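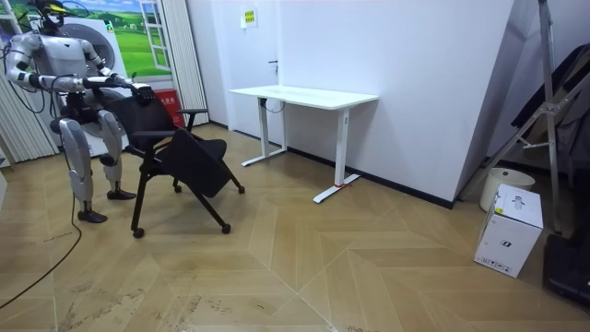 # Corna 四脚移动网背椅

制造商：Skarkora
产品系列：Corna
型号类别：四脚架、带扶手、带脚轮、侧挂翻板
资料更新：2019-10-27

Corna 是 Skarkora 会议与培训座椅系列中的移动型号。椅架为黑色金属四脚结构，脚端各装一只小型脚轮，靠背为网面，坐垫为黑色软包，两侧带固定扶手，其中一侧挂装软包翻板。适用于会议室、培训室、阅览区、接待区以及需要经常变更座位布局的多用途房间。

本页内容包括结构说明、规格、材料、安装、移动与摆放、地面适配、维护、备件及订购。与同系列固定脚型号共用的条目，以本页为准。固定脚型号的叠放说明不适用于本型号。

## 1. 结构

### 1.1 椅架

椅架由四条外张的金属脚管、坐框和背撑组成。脚管与坐框焊接成整体，出厂后不可拆分。脚管自坐框向外下方张开，脚轮的落地点位于坐垫外缘投影之外，用于改善侧向和后向的稳定性。由此带来的影响是单椅占地略大于坐垫本身，排布座位时应按脚轮外缘计算净距，不应按坐垫宽度计算。

四脚架没有中心立柱，没有气压升降，没有旋转机构。坐面高度为固定值，使用者转身时椅体随脚轮整体转向。需要座高调节的工位应选用 Skarkora 的五星脚办公椅，Corna 不提供升降改装件。

表面处理为黑色粉末喷涂，哑光。焊缝在喷涂前打磨，坐框底面的焊缝不作外观要求，只检查焊透和毛刺。

### 1.2 靠背

靠背为边框绷网结构。网布四周压入边框槽内，由嵌条锁紧，不使用胶粘。网面张力在出厂时设定，现场不可调。靠背与背撑之间以螺栓连接，连接点设在边框下段，拆下后可单独更换整片靠背。

边框上缘是推拉椅子时主要的受力部位，截面较两侧加厚。允许以单手或双手握持上缘推动、拖动及短距离倾斜移动椅体。不允许仅握网布提拉，也不允许以靠背边框作为整椅长距离悬挂的吊点。

靠背没有独立的后仰机构。坐姿下感觉到的后仰来自背撑本身的弹性和网面的变形，幅度有限。若发现靠背与坐框之间有明显的松动或异响，应先检查连接螺栓，再检查背撑根部。

### 1.3 扶手

左右各一，黑色，与坐框侧面连接，高度与角度均固定。扶手面可承受起身时的下压力，不作为坐面或踏面使用。扶手与桌面的配合需在订购前核对：桌面下缘净空低于扶手上表面时，椅子不能完全推入桌下，桌沿会反复刮擦扶手前端。

扶手不可取消。无扶手需求请选 Corna 系列的固定脚无扶手型号。

### 1.4 侧挂翻板

翻板为黑色软包件，以铰链挂装在椅体一侧。铰链轴平行于椅子的前后方向，翻板放下后呈斜垂状态，外缘朝向地面。放下状态下，翻板会遮挡部分坐垫侧面，并占用椅侧空间，相邻座椅之间应预留相应距离。

铰链带阻尼，松手后翻板缓慢下落。阻尼力矩随温度略有变化，低温仓库中取出的椅子在室温下放置一段时间后再判断铰链是否正常。翻板下落过快、在中途卡住或左右晃动，均属于需要处理的状态，处理方法见第 6 节。

翻板的挂装侧在订购时指定，默认挂在使用者右手侧。铰链座与坐框焊接，现场不能换侧。

### 1.5 坐垫

坐垫为黑色软包，底板内嵌螺母，与坐框以螺栓连接。泡棉为整体模塑，前缘作下弧处理。面料可整体更换，须连同底板一并拆下，不建议在椅架上直接剥离面料。

### 1.6 脚轮

每椅四只，黑色，万向，插杆式安装。供货商为 Wuden。脚轮插杆压入脚管底端的衬套内，靠卡环固定，拆装不需要切割或焊接。

标准配置的四只脚轮规格一致，前后左右可以互换。四只均不带踩踏刹车。需要限制移动的场合可选用自制动脚轮，其阻力方式见第 5 节。混装两种脚轮会使椅子在推动时向一侧偏转，不应采用。

## 2. 规格

| 项目 | 数值或说明 |
|---|---|
| 坐面高度 | 441 mm，固定 |
| 椅架形式 | 四脚外张，整体焊接 |
| 椅架颜色 | 黑色 |
| 靠背 | 边框绷网 |
| 扶手 | 左右各一，固定 |
| 翻板 | 侧挂，软包，阻尼铰链 |
| 脚轮 | 四只，万向，插杆式 |
| 升降 | 无 |
| 旋转 | 无 |
| 叠放 | 不可叠放 |
| 质保 | 3 年，脚轮及面料除外 |
| 包装 | 单椅单箱 |

坐面高度在坐垫未受压状态下测得，测点为坐垫前缘中部，硬质平整地面，标准脚轮。更换为自制动脚轮后坐面高度不变。放在地毯上时脚轮会下陷，实际高度随绒高和底垫而定。

外形尺寸、包装尺寸及净重列于随货的产品标签，各生产批次以标签为准。需要布置图块的设计单位可向经销商索取平面及立面图，图块中的椅侧轮廓按翻板放下状态绘制。

## 3. 材料与部件来源

椅架、坐框和背撑由 Skarkora 自行加工。网布和坐垫面料由 Prajapati 供应，脚轮由 Wuden 供应。翻板芯板、泡棉和铰链按 Skarkora 图纸外协，来料按批抽检。

各部件的材料类别如下：

- 脚管、坐框、背撑：钢，粉末喷涂
- 靠背边框：增强尼龙
- 靠背网布：聚酯
- 坐垫底板：注塑聚丙烯
- 坐垫及翻板填充：聚氨酯泡棉
- 翻板铰链：钢，内置阻尼件
- 脚轮轮体：尼龙，硬地面型另加聚氨酯包覆层

网布不同批次之间允许有轻微色差。同一房间分次采购时，建议在订单中注明首次订单的批号，Skarkora 会在库存允许的范围内匹配，不作保证。

粉末涂层适用于室内干燥环境。泳池、洗浴间、无遮挡的露台以及长期有冷凝水的空间不在适用范围内。放在洗衣间、茶水间等有用水设备的房间时，应避免脚管底端长期接触积水，衬套内积水会导致插杆锈蚀，后期拔出困难。

## 4. 开箱与安装

椅架、扶手和翻板在出厂时已装配。靠背为运输方便单独放置，需现场安装。脚轮装于附件袋内。

附件袋内容：

- 靠背连接螺栓及平垫圈
- 脚轮四只
- 内六角扳手一把
- 合格证与产品标签副本

安装步骤：

1. 打开纸箱，取出附件袋和靠背，将椅架连同底部护垫一起移出。不要从扶手处单侧提拉。
2. 在地面铺垫布或使用拆下的纸箱，将椅架侧放，无翻板的一侧朝下。
3. 将脚轮插杆对准脚管底端衬套，用手压入，再以橡胶锤轻敲至卡环到位。到位后轮叉顶面与脚管端面贴合，看不到插杆。
4. 四只脚轮装完后将椅架扶正，确认四轮同时着地。地面不平时换一处地面复查，再判断椅架是否变形。
5. 将靠背下段对准背撑，放入垫圈，手旋螺栓至全部带扣，再逐颗拧紧。先拧紧一颗再装其余螺栓，会造成孔位错开。
6. 抬起翻板至上止点，松手，检查下落过程是否平顺。
7. 坐下，前后移动，检查有无异响。

单椅安装由一人完成即可。成批安装时建议 2 人配合，一人负责脚轮，一人负责靠背，椅架在两处之间直接滚动传递。

靠背螺栓的拧紧以附带扳手手动拧至弹簧感消失后再转少许为准。不使用冲击扳手。边框嵌件为金属，但嵌件周围为尼龙，过大的冲击扭矩会使嵌件转动，此种损坏不属于质保范围。

## 5. 移动、摆放与地面

### 5.1 推动

空椅以握持靠背上缘推动为宜，受力点高，转向容易。也可一手握靠背上缘，一手扶住扶手，适合在狭窄通道内控制方向。翻板在移动前应收回或确认其不会碰到门框、桌脚和相邻椅子。

倾斜移动时，椅子以一侧或后侧的两只脚轮着地，另外两只离地。此方式只适用于空椅跨越门槛、地面压条或线缆。跨越后应缓慢放平，避免离地脚轮单点冲击地面。地面有散放线缆时，脚轮容易将线缆卷入轮叉，停放前应把线缆理到椅脚活动范围以外。

不得在有人就坐时倾斜椅子，不得以本椅搬运重物。

### 5.2 摆放

排椅时以脚轮外缘为净距基准，翻板一侧再加翻板的展开宽度。翻板全部挂在右侧的一排椅子，最右端一把椅子与墙面或柜体之间同样需要留出这部分宽度，此处在布置图中经常遗漏。

本型号不可叠放。外张脚架和侧挂翻板使上下椅无法对正，强行叠放会压坏翻板边缘和下方椅子的网面。闲置时可沿墙成列停放，后一把椅子的前脚不应伸入前一把椅子的脚架之内，否则抽取时容易带倒。

沿墙停放时靠背上缘可能先于脚轮接触墙面。墙面有壁纸、喷绘墙布或大幅印刷背景时，应在地面设限位条，或让椅子侧面朝墙停放，有翻板的一侧朝外。

### 5.3 地面

| 地面类型 | 脚轮 | 备注 |
|---|---|---|
| 木地板 | 硬地面型 | 定期清除轮面砂粒 |
| 瓷砖、石材 | 硬地面型 | 砖缝较宽时推动有振动 |
| 弹性卷材 | 硬地面型 | 长期定点停放可能留压痕 |
| 短绒地毯 | 地毯型 | 推动阻力增大属正常 |
| 长绒地毯 | 不推荐 | 请选固定脚型号 |
| 环氧地坪 | 硬地面型 | 地坪须完全固化 |

木地板上使用时，轮面嵌入的砂粒是划痕的主要来源。地板漆面较软或为油饰地板的，应先在不显眼处试用。地板保护垫可以使用，垫的面积应覆盖椅子的正常活动范围，过小的垫会使脚轮反复越过垫边，增加插杆的侧向负荷。

自制动脚轮为空载制动型，无人就坐时阻力增大，就坐后阻力减小。用于坡度极小但椅子会自行滑动的地面，或要求排椅后位置保持整齐的房间。自制动脚轮不是锁止装置，不能阻止外力推动。

## 6. 维护

### 6.1 日常清洁

网面用软毛刷或吸尘器刷头清理，沿网孔方向移动。污渍用拧干的湿布蘸中性清洁剂擦拭，再以清水布擦净，自然晾干。不使用蒸汽，不使用含氯漂白剂。网面湿润时不要就坐，聚酯网在湿态下受力会留下短时的松弛痕迹，干燥后一般可恢复。

坐垫和翻板表面用微湿布擦拭。翻板边缘的包边处容易积灰，可用吸尘器扁嘴清理。清洁剂不要直接喷在铰链上，阻尼件内的脂被冲淡后翻板下落会变快。

椅架用干布或微湿布擦拭。脚管下段的黑色擦痕多为鞋底橡胶，使用中性清洁剂可去除，不要用钢丝球或研磨膏，哑光涂层磨亮后不能修复。

### 6.2 定期检查

检查项目：

- 靠背连接螺栓是否松动
- 扶手连接处是否有间隙
- 脚轮是否缠绕毛发、线头
- 脚轮插杆是否外露
- 翻板下落是否平顺
- 脚管与坐框焊缝处涂层有无裂纹

首次检查安排在投入使用后的第一个月内，靠背螺栓在此阶段会有一次初始松弛。之后按房间使用频率安排，培训室和公共阅览区应比会议室频繁。

焊缝处涂层出现裂纹时应立即停用，不要补漆后继续使用。将裂纹位置拍照，连同产品标签上的批号发给经销商。

### 6.3 脚轮更换

1. 将椅子侧放，无翻板一侧朝下。
2. 以平口撬具插入轮叉与脚管端面之间，左右交替撬出，不要只撬一侧。
3. 检查衬套。衬套开裂或随插杆一起拔出时需更换衬套。
4. 清除衬套内的灰尘，压入新脚轮至卡环到位。

更换时四只一起换。只换一只会因轮面磨耗不同造成椅脚高低不一，在硬地面上表现为晃动。

### 6.4 常见状态与处理

| 状态 | 可能原因 | 处理 |
|---|---|---|
| 推动时偏向一侧 | 单轮缠绕或脚轮混装 | 清理，核对脚轮型号 |
| 就坐时晃动 | 地面不平或脚轮未到位 | 换地面复查，压紧脚轮 |
| 靠背异响 | 连接螺栓松动 | 逐颗拧紧 |
| 翻板下落过快 | 阻尼件失效 | 更换铰链组件 |
| 翻板中途停住 | 铰链轴弯曲或异物 | 清理，仍卡滞则更换 |
| 扶手前端磨损 | 与桌沿干涉 | 核对桌面净空 |
| 网面局部松弛 | 嵌条脱出 | 更换靠背总成 |

铰链组件更换需拆下翻板软包的内侧盖板。盖板为卡扣固定，反复拆装后卡扣会变松，备件包内附新盖板。

## 7. 备件

以下备件可单独订购：

- 靠背总成，含网布和边框
- 坐垫总成，含底板
- 翻板总成，分左、右
- 铰链组件，含盖板
- 硬地面型脚轮，四只一套
- 地毯型脚轮，四只一套
- 自制动脚轮，四只一套
- 脚轮衬套
- 靠背螺栓包

椅架不作为备件供应。网布不单独供应，绷网需要专用夹具，现场换网不能保证张力。

翻板总成的左右件外形接近，区别在于铰链座的开口方向。订购时按使用者坐姿的左右手侧填写，不要按站在椅子正前方看到的左右填写。此项填错的退换由订购方承担运费。

## 8. 订购与交付

订购时请提供：

- 数量
- 翻板挂装侧
- 脚轮类型
- 地面类型
- 桌面下缘净空，如与桌子配套
- 首次订单批号，如为补单

标准配置为黑色椅架、黑色坐垫、硬地面型脚轮、右侧翻板。左侧翻板按订单生产，交期较标准配置长近 2 周。11 月起标准配置改为随箱附送靠背螺栓备用件，此前出厂的椅子如需备用螺栓，可通过经销商申请，不另收费。

收货时应在签收前检查纸箱有无压痕和穿孔。纸箱侧面有明显压痕的，优先检查翻板边缘及扶手。纸箱顶部受压的，优先检查靠背边框。破损件保留原包装，不要自行安装后再报损。

## 9. 质保

质保期自交付之日起计算，范围包括椅架焊缝、背撑、扶手、靠背边框、翻板芯板及铰链。网布、坐垫面料和脚轮按耗材处理，出厂缺陷在验收时提出。

下列情况不在质保范围内：

- 叠放造成的损坏
- 就坐状态下倾斜或以脚轮单侧着地使用
- 站立或踩踏于坐垫、扶手、翻板之上
- 使用冲击工具造成的嵌件转动
- 在室外或长期潮湿环境中使用
- 自行焊接、钻孔或改装脚架

## 10. 技术联系

选型、布置图块及备件问题由 Skarkora 产品技术部处理，联系人 Sushil Kanaujia。来信请写明型号、批号和翻板挂装侧。批号印在坐框底面的标签上，侧放椅子即可读取。标签缺失时附坐框底面和脚轮的照片，由技术部按焊接夹具痕迹判断生产批次，回复时间会相应延长。

相关资料：

- Corna 固定脚型号产品页
- Corna 系列布置图块
- Wuden 脚轮选型表
- Prajapati 面料护理说明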